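Ticket 1839 -- Strap edger cuts wider at the far end
Product: Drollico bench strap cutter, with the Saltine blade set
Opened by: Živko Perić
Handled by: Elvia Barajas, Medrano leather tools, workshop support
Status: waiting for customer

Živko Perić wrote:
Good morning. I have the cutter since April and I was content with it until now. I make belts and dog leads from vegetable tanned shoulder, 3.5 mm thick. When I set the fence for 30 mm, the strap begins correct, but near the end it is 31.5 mm. I measured with calipers in several places and the strap becomes wider little by little, it does not jump. The fence screw is tight -- I checked it before and after the cut.

What I already tried:
New blade from the Saltine set, no change.
Wax on the fence, it slides better but the width is the same.
Thinner leather (2 mm), and there the fault is much smaller.

Elvia Barajas wrote:
Thank you for the clear measurements. Please tell me if the first edge of your hide is cut against a steel rule, and how the cutter is fixed to the bench. The serial number would help also.

Živko Perić wrote:
The serial number ends with 523. The first edge I cut with a rule of one metre, moved once in the middle. The cutter is held with 2 clamps.
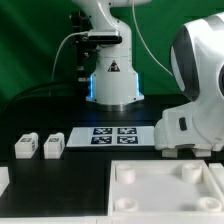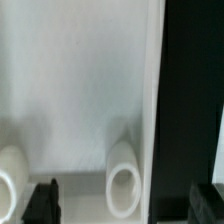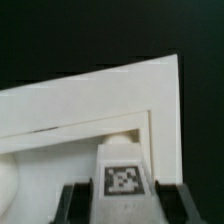
Can a small bend in the first edge make the strap wider?
A bent first edge changes the width when it leaves the fence, so cut it again with one long rule and then repeat the test.

Živko Perić wrote:
I did this today with a rule of two metres which I borrowed from Adeel Dogar in Pultinstead. The result is better but not good. Now it starts at 30 mm and finishes at 30.8 mm.

Elvia Barajas wrote:
Then I think the fence arm is bending under load. In thick leather the blade pushes the fence outwards, and this agrees with your smaller fault at 2 mm. Please do the following in this order:
1. Loosen the fence and take out the brass washer.
2. Look if the washer is worn on one side.
3. Turn it over, tighten again, and cut a strip of 500 mm.
4. Write to me the width at the start and at the end.

Živko Perić wrote:
The washer is worn on one side, I can feel it with the nail. Turned over, I have 30 mm and 30.2 mm. For belts this is acceptable, but I would like a new washer.

Internal note, 26/02/2026: Estrella Arellano will send washer, part 972, without charge. Ask for a new measurement after fitting.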